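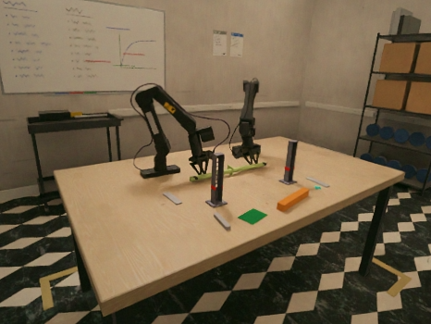

Light wood-grain table on a checkered floor (computer rendering).

Progress report to the Talukder Fund
Home Heating Advice Project, second reporting period
26/11/2020
Prepared by Afroza Wanigasekara

You asked for a plain account of whether the advice visits are cutting people's heating bills. My answer is that I don't know yet, and I would be careful with anyone who tells you they do.

What was done

We finished 298 visits against a target of 572. The shortfall is mostly the spring, when we stopped going into homes altogether and moved to phone calls. Phone calls are not counted in the 298. Pranab Wickramasinghe would like them counted, and he has a fair point that some ran over an hour, but the grant letter says "in the home" and I have stuck to that.

Each visit covered drafts, thermostat settings, hot water and how to read the bill. Door strips were fitted where the household wanted them. Window film was offered too, with poor take-up. People don't like how it looks, and I can't say I blame them.

What the numbers say

Households that sent us bills from before and after the visit used about 14 percent less gas. I would not put that in a press release. The people who keep their bills and mail them back are the people who were already paying attention. It was also a mild fall. Rezaul Akanda has tried to adjust for the weather, and his adjusted figure is a good deal smaller, but it moves every time he changes the base year. We will send both versions with the final report, along with his working.

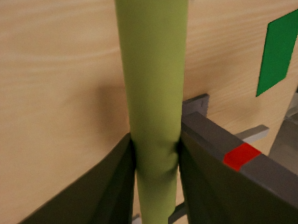 The comfort survey is weaker still. Nearly everyone said their home felt warmer. They said so to the same advisor who had just spent an afternoon sealing their back door, and most people are polite. From January the survey will go out by mail with no advisor's name on it. I expect the scores to drop.

The Guvineo monitors

We bought 20 room monitors on the promise that they would settle these arguments. So far they have started new ones. Several lost their connection within a week, and the ones in kitchens mostly tell us when dinner was cooked. Osamu Sugawara has moved the rest to hallways and bedrooms and wants another full winter of readings before drawing anything from them. I agree with him. The supplier has offered us an upgrade at a discount — we have said no for now.

Spending

Travel is under budget for obvious reasons. Materials are over, mainly on door strips, after the first supplier ran out and we had to buy at store prices. Tanvir Chowdhury's ledger is attached. We ask to move the unspent travel money into materials and would need your written approval by the end of the year.

Next period

Visits will go on at the current pace. I won't promise to reach 572 by May. If the Fund needs that figure met, we would have to shorten each visit, and I would rather have that talk now than in the spring.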